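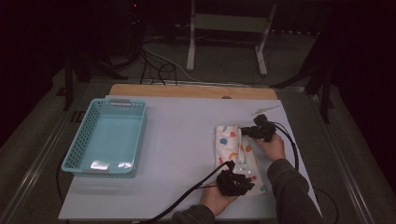

Minutes of the Packing Room Meeting

Date: January 26, 2022
Place: Merdale Community Store, back room
Present: packing group, shop desk, sewing group
Apologies: two received from the sewing group

1. Minutes of the last meeting
Agreed as correct. The broken shelf by the door has been fixed and is off the list.

2. Pouches
The sewing group has finished the first batch of fabric pouches for the Ela care kits. The total is 400, against an order of 513. The rest will be cut from the white spotted fabric already on the shelf. If that runs short, the plain cotton from Güler can be used, but the two fabrics should not be mixed in one delivery.

The shop desk said that some pouches are reaching them creased. It was agreed that each pouch will be laid flat on the white board and smoothed out by its corners before it goes into a basket. Pouches with loose threads go back to the sewing group and are not to be trimmed at the packing table.

3. Baskets
The turquoise basket stays on the left side of the board during packing. Pouches go in lengthwise, all facing the same way. A basket should not be filled above the rim, as the top ones slide out when it is carried by the handles.

There was a request for a second basket in another color for returns. The shop desk will ask Benell for a price. No decision until the price is known.

4. Work table
The board is to be wiped down at the start of each shift as well as at the end. Marks have been found on light fabric twice this month. Food and drinks stay on the side counter.

Pens were discussed again. They should be kept off the board while pouches are out. The shop desk will put a cup for them on the window sill.

5. Kit contents
Small soap, comb, washcloth and folded card, as before. The card has been reprinted with the new phone number. Old cards are to be recycled. Stock of washcloths is 594, enough for the present order. Combs are down to 300 and more need to be ordered before the end of January.

6. Other business
The back room key was left in the door overnight. Whoever closes up is asked to return it to the hook at the desk.

The sewing group asked for better light over the cutting bench. Carried over to the next meeting.

Actions
Shop desk: price for second basket, cup for pens, order combs
Sewing group: remaining pouches, check spotted fabric on shelf
Packing group: wipe board at start and end of shift, recycle old cards

The next meeting will be held in the same room once the spotted pouches are finished.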